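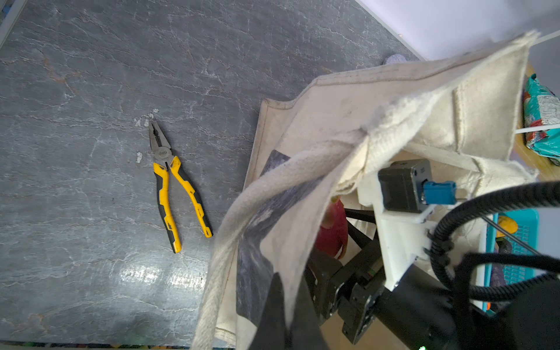 Pre-Opening Safety Walk: Jolero Cinema, Screens 1 to 4
With comments by Giuliana Ccori, front of house

We open the August repertory season on Monday and I am so excited I could sit through the trailers twice. First, though, the walk. Nii Dogbe did the booth and everything electrical, I did the rest. OK means OK, FIX means before doors, WATCH means look again next week.

AUDITORIUMS

Aisle lights, all screens -- OK
Every one is lit, even the stubborn row in Screen 3. It looks lovely in there with the house lights down!

Seats and armrests -- FIX
We have 289 seats in Screen 1 and I sat in all of them (my favorite part of the job, and yes, the best one is still row G on the left). F12 tips forward when you lean back. Bagged and taped off until the new bolt goes in. G3 has a squeak but is solid.

Carpet edges and stair nosing -- WATCH
Screen 2, third step from the bottom, the strip is starting to lift at the wall end. Glued Friday. Please press it with your foot whenever you pass.

Exit doors -- OK
Opened each one from the inside with one hand. Screen 4 door closes by itself again, hooray.

Exit signs during feature -- OK
Checked with the print of "Wokum" running, which is about as dark as a movie gets. Signs readable from the back row. I stayed for the whole ferry sequence and regret nothing. What a film!

PROJECTION BOOTH (Nii)

Lamp house and exhaust fan -- OK
Fan runs at start-up and keeps running after shutdown. Lamp is at 1,000 hours. Change it at 2,000, please, and write the date inside the door.

Port glass -- OK
Cleaned both sides. Giuliana says the whites look whiter. They do.

Film storage -- FIX
The Sachdeva cans are stacked in front of the extinguisher. Wonderful to have all the reels in the building, but move them to the low shelf.

Cables on floor -- OK
Covered and taped. Old speaker run removed.

LOBBY AND CONCESSIONS

Popcorn kettle -- OK
Cutoff switch tested, hood filter washed. Test batch eaten by staff.

Wet floor signs -- FIX
Found one. We should have one at each end of the lobby. Borrow from the restroom closet until more come in.

Poster cases -- WATCH
The big "Prelico" one-sheet is up and it is gorgeous, but the lower hinge on that case is loose. Keep it locked and don't let anyone lean on it.

Line area -- OK
Ropes moved back so the front doors swing all the way. The Prelico crowd will be big, so one of us stands at the doors until the feature starts.

First aid box -- OK
Restocked. Key is on the hook behind the register.

STILL OPEN BEFORE DOORS
F12 bolt
Film cans off the floor by the extinguisher -- Nii
Second wet floor sign -- Giuliana

Walked and signed: G. Ccori, N. Dogbe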